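Murnora Robotics Workshop, Unit 5: Sharing a Bench With an Arm
Notes to go with the lecture (bring these to lab, I will ask)
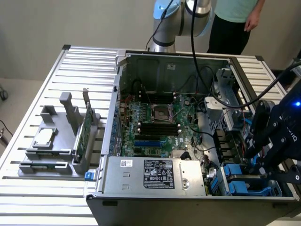 Veikko Lehtinen wrote back on last term's draft that the whole unit could be one sentence, "keep your hands out," and he wanted to know why I needed pages for it. Fair question! I've gone back and forth with him on this, and my answer is that "keep your hands out" is a fine rule right up until a screw drops into the chassis and you can see it and you want it back.

So let's talk about PC teardown, which is the job we use all through this unit. Case on its side, panel off, and the arm working down inside past the drive bays. It's a nice job for learning the rules because a computer case is full of things to snag on: rails, latches, cables. The edges of the steel aren't kind to fingers either.

Before you start

Unplug the PC and take the power cord away from the table completely. Don't just flip the switch on the supply. And please, please don't open a power supply unit in this course. It can hold a charge after it's unplugged, and nothing in our task list needs it open.

Write down who is operator and who is second person. The operator has the pendant. The second person stands within reach of the stop button and doesn't do anything else (no phone, no sorting screws). If you swap, say it out loud and write down the time.

Walk the cable path with the arm at its slowest speed. The gripper cable is the thing I worry about most. It should have enough slack for the far corner of the case and not so much that a loop can drop inside and hook something. At Barelham we lost 3 afternoons to one bad loop, and I was the one who had tied it.

Going in by hand

Same order every time: stop the motion, put the arm in hold, say "hands in," wait for the answer, reach. Coming out, say "hands out" and step back before anybody touches the pendant. A paused program isn't a stop. I'll keep repeating this until you're sick of me, because a program waiting on a signal looks exactly like one that has finished.

Fixtures

Parts go in their own slots in the fixture, and the fixture gets fastened down before the first cycle. Cards stand upright, small boards go in the low slots. If a part doesn't seat, don't shove it with the gripper. Stop and look.

Speed and force

Our lab limit is 12 percent speed inside the case. Murali Bhat's group over at Bemthorpe runs faster than that and they have the paperwork to back it up. We don't, so 12 it is.

For next time: read the Rezaei handout through the part on risk assessment, and write me 600 words on one hazard in your own setup. Pick a boring one, they're usually better.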